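How to get cheap same-day tickets at the Lestbridge Playhouse

Updated in July. Prices moved again so I redid the whole thing. Typing this before work, sorry for any mess.

Quick version: online rush opens at 8 in the morning, box office rush opens at 11, standing room only if the show is sold out. Details underneath.

What you need

An account on the Zerkar ticket app. Free. Make it the night before, the confirmation email can be slow.
A card saved to the account.
Photo ID, name has to match the order.
Cash is fine at the window, no bills over a hundred.

Step 1. Check there is a rush at all

Not every show does it. Go to the Playhouse site, pick the show, scroll way down to "Ways to Save." If it says Rush, good. If it only says Group Rates, skip to standing room. Previews almost always have rush. Closing week almost never. The holiday show, forget it.

Step 2. Online rush

Log in ten minutes early. Stay on the show page, not the home page, because the home page dumps you in the general queue. At 8 sharp hit refresh once. Once! Refreshing over and over sends you to the back.

Pick two seats max. You can't choose where. The app gives you a section and that's it. Don't back out hoping for better ones, you lose the hold and someone else has them in seconds. Pay. Screenshot the order number. The app has eaten mine before and the window staff could only find it by number.

Got nothing? Try again after lunch. Holds that never got paid for drop back in and they don't announce it.

Step 3. Box office rush

Window is on the Cisneros Street side, not the main doors. People line up at the main doors every single time. Look for the green awning and the stage door bell, line goes left from there.

Window opens at 11. For a weeknight play be there by 10:15. For a musical, earlier. One person can buy two, and both of you don't have to be there. Saving spots for friends who show up later is frowned on and you will hear about it.

Rush is $13 in the rear mezzanine, a bit more downstairs if they have any left. Ask for "rush, best available." If they offer you box left, ask how much of the stage you lose. For some sets it's fine. For anything with a tall unit stage left you'll be looking at the back of a wall all night.

Step 4. Standing room

Sold out shows only. Sold at the same window, starts two hours before curtain. Numbered spots behind the last row of the orchestra with a rail to lean on. Wear real shoes. You can't sit in empty seats until intermission and even then wait for an usher to say ok.

Step 5. Kill the time

You'll have a whole afternoon between buying and curtain. Don't drive home, parking fills up and you pay twice. Leave the car in the Rerus garage behind the theater, get the show stamp at the window and its a flat rate until midnight.
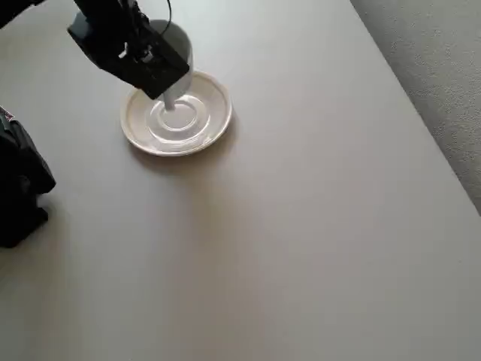 Food near the theater is ok if you go early. The places on the square get slammed an hour and a half before curtain and after that you're eating fast or not at all. Coffee is easier, any spot on Cisneros will do. Plain white cup, saucer, sit down, read the program notes online so you aren't squinting at them in the dark. Lobby bar opens 45 minutes before and drinks can go in if they have a lid.

Step 6. Getting in

Doors open half an hour before. Rush orders from the app scan like normal tickets, turn your brightness up. Big bags go to coat check, which is free but slow going out. Latecomers wait for a break in the action and in a one-act that can mean teh entire show from the lobby monitor.

Common problems

App says "no inventory" at 8:00 exactly. Wait a minute, refresh once more.
Name doesn't match. Window can fix it, bring the card you paid with.
Can't make it. No refunds on rush, no exchanges. You can transfer one ticket in the app up to an hour before.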